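Zarkdale Folding Utility Table, Grey Top

Home > Workshop & Craft > Tables > Folding

Product code ZK-1561
In stock, leaves our shed in one to two business days

$387 including GST
Pick-up from the Putia shop is free. Delivery is worked out at the checkout by postcode.

I've been selling tables out of this shop for 14 years now and I still get a bit excited when a good one turns up on the truck (my family finds this very strange). The Zarkdale is the one I point people to when they come in and say they want something flat, solid and easy to wipe down, and they don't want to spend their whole holiday money on it. I've got one at home in the garage as well, so I'm going on my own use here as much as what customers tell me.

What you get

Tabletop with fitted steel frame
Folding legs, already attached
Four rubber feet plus two spares
Locking clips for the legs
Small tin of touch-up paint for the frame
Instruction sheet (one page, mostly drawings)

Size and weight

The top is a plain rectangle, 180 cm long and 75 cm deep, and it sits 74 cm off the floor. That's close enough to a normal dining table that your usual chairs will tuck in under it. It weighs 20 kg. I can lift mine alone but I don't enjoy it, and getting it through a doorway is far nicer with somebody on the other end!

The top

This is the bit I really like. The colour is a mid grey, which sounds dull until you've tried hunting for a dropped white button on a white bench, or a black screw on a black one. Grey sits in between and most things show up on it. It also doesn't throw the light back in your face the way our glossy white tops do, so if you work under a strong lamp in the evening your eyes will thank you.

It's a sealed surface. Tea, craft glue, texta and the odd splash of acrylic paint have all come off mine with warm water and a cloth. Nail polish remover is another matter. Keep it away, and keep hot pans off too. I put a trivet down straight from the oven once, a thin one, and there's a faint ring there to this day.

You can cut on it with a mat. Please don't cut on it without one.

The legs

They fold flat underneath and each pair locks with a clip. You push until you hear the click, and if you don't hear the click it isn't locked, so have another go. The clips are stiff for the first few weeks and then they loosen up nicely. I rubbed a bit of candle wax on mine and that sorted it in an afternoon.

There's a screw adjuster in each foot with enough travel to level the table on a sloping garage floor. Do it with the table standing where it's going to live, and check it again after a week or so once the rubber has settled.
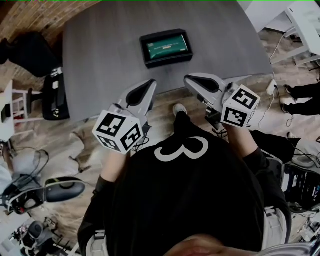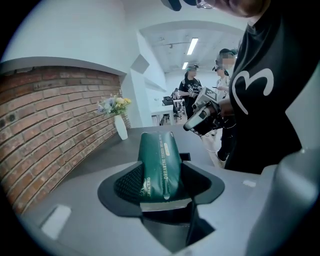

Leitão, in the reviews, wanted to know whether the top bows in the middle after a while, as their last folding table had sagged like an old mattress by its second summer. Fair question, and I went out and laid a long level on mine before I answered. No dip that I can find, and it's had a sewing machine parked on it since August. There's a steel rail running lengthways under the top, and I reckon that's what does it. Leitão came back later to say theirs had held up fine under a fish tank, though I'd still rather you bought a proper stand for a fish tank.

What it's good for

Sewing and cutting out patterns, potting up seedlings, wrapping presents, jigsaw puzzles, packing parcels, school projects, market stalls, a spare table at Christmas. I've sold a stack of them to people who run little online shops from home and need somewhere to lay orders out.

What it's not so good for

Anything that involves hitting. If you want to hammer, chisel or bolt down a vice, you want a proper workbench, and I'd steer you to the Privano instead. It costs more and it doesn't fold, but it stays put. I also wouldn't leave the Zarkdale out in the weather. Under a verandah for a day is fine. A wet winter on the lawn will get into the edges and I can't fix that for you under the guarantee.

Looking after it

Wipe it down with warm soapy water and dry it off. Skip the scourers and cream cleansers, they leave a dull patch. Store it standing on its long side with a bit of old carpet underneath, and don't stack heavy boxes against the legs.

Delivery

It comes flat in one carton. Please open it and check the corners when it arrives, and send me a photo within a week if anything's been knocked. Corners cop the worst of it on the truck. I'll swap it, no fuss, and you don't have to post the old one back until the new one's at your door.

Guarantee

Two years on the frame and legs, one year on the top. Keep your receipt, or just the order email.

Goes well with

Zarkdale clip-on lamp
Self-healing cutting mat, large
Spare rubber feet, pack of four
Carry strap (I'd get this one if you're doing markets, it makes the car park a lot less miserable)

Questions? Use the form at the bottom of the page or ring the Putia shop before four in the afternoon, after that I'm usually out the back loading the van.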